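Robot arm holding a kitchen knife, what rules do we go by?

Posted in Automation & Shop Safety
Ronja Söderlund

Hi all, quick one, typing this between runs. We're a small lab in Dudley with arms set up over a long wood work surface, doing kitchen jobs. Potato cutting mostly. Arms are the kind sold as ok to work near people, no fence. Our new safety person (started in August) says the "collaborative" label means nothing once there's a knife in the gripper and wants everything stopped until we have a written assessment. My boss says the arm is slow and force limited so we're fine.

Who's right? And what do I need on paper? I've read bits of ISO 10218 and TS 15066 but it's a lot and I get lost. Pics so you know what I'm talking about. 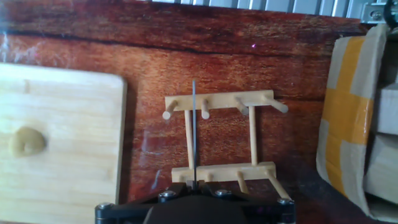
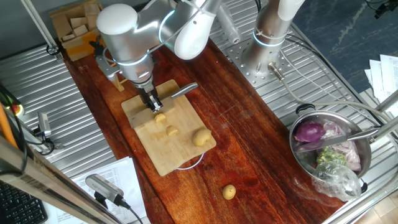
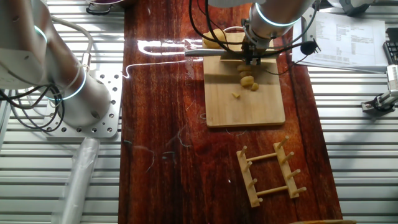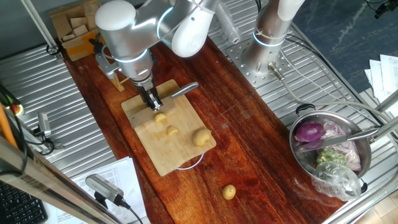
Speed is capped low in software. E-stop is on the wall side, about two steps from where I stand. Person loading the board does reach in by hand to put the next potato down, that's the part I'm not happy with. Nobody has been hurt. We do 40 cuts in a session, sometimes 20 if the grip drifts and we have to re-seat the knife.

Also does food stuff matter if no one eats it?? We throw it all out.

Ronja

Holger Haugland

Your safety person is right, sorry to your boss.

The arm on its own isn't what gets assessed. It's the whole application: arm, gripper, whatever the gripper holds, the part, the table, the people. Contact limits are about blunt contact. A blade edge puts a small force on a tiny area so a force limit that's fine for a padded elbow does nothing for you here. Slow knife still cuts.

What I'd do, in order:

Write down every task where a hand goes near the board. Loading, clearing, re-seating the knife, wiping down, grabbing something that rolled. People always forget that last one.

For each of those, how bad and how likely. With a blade assume bad.

Fix the loading first. Arm goes to a parked pose, blade away from the person, protective stop on, THEN hand goes in. Not a pause in the program. A pause is just code and someone can hit resume. Scanner or light curtain on the loading side if you can get the money, a fixed clear panel on the other sides. We spent 2,000 on ours at Tonberg and it was the cheapest argument I ever won.

Dropped knife is its own line in the assessment. What does the gripper do when power goes? Some hold, some let go, some hold until the air leaks out. Test it with a blunt dummy, not the real one. Same for e-stop, and I'd move that button. Two steps is too far if your hand is the thing in trouble, you want it where you can hit it with the other hand.

Second arm in reach of the first needs to be in there too. Check both stop together off one button. We found ours didnt.

Keep loose items and cables out of the path before each run and put it on the start checklist. Spare blades go in a drawer or a sheath while the arms are live.

Then someone signs it and you redo it when you change the tool. New tool = new assessment, even if it's only a longer knife.

Get the current 10218 btw, part 2 is the one for integration. Much of the 15066 material got pulled into the newer edition so don't buy both without checking.

Leandro Yáñez

just use a dull knife? we did tests with a plastic lettuce knife for a month and it was fine for soft stuff. no idea about raw potato

also cut resistant gloves

Holger Haugland

Gloves last, not first. They help when you're handling the knife yourself, re-seating etc. They are not a plan for a powered arm. The plastic knife is a good idea for setup and teaching though, do that.

Signe Sundqvist

Only going to do the food bit as Holger has the rest.

If no one eats it you're not a food business and the food hygiene rules mostly aren't aimed at you. But label it. We keep a "not for eating" bin and a sign, people wander in and snack, you'd be amazed. Raw potato left over a weekend stinks too so clear it the same day, and clean under the board as well as on top. If you ever plan to serve anything then grease type, surface finish and the gripper itself all come into it and that's a differnt thread. Bare wood is hard to argue for at that point.

Keep a log. Ours is 3 columns, date, what changed, who checked. When the insurance guy came on a Wednesday with no warning that's all he wanted to see.

Ronja Söderlund

Thanks all, really useful. Showed my boss the bit about the blunt contact and he went quiet. We're stopped for now, dummy knife ordered, moving the e-stop this afternoon. Will check the both-arms-one-button thing first because I honestly don't know.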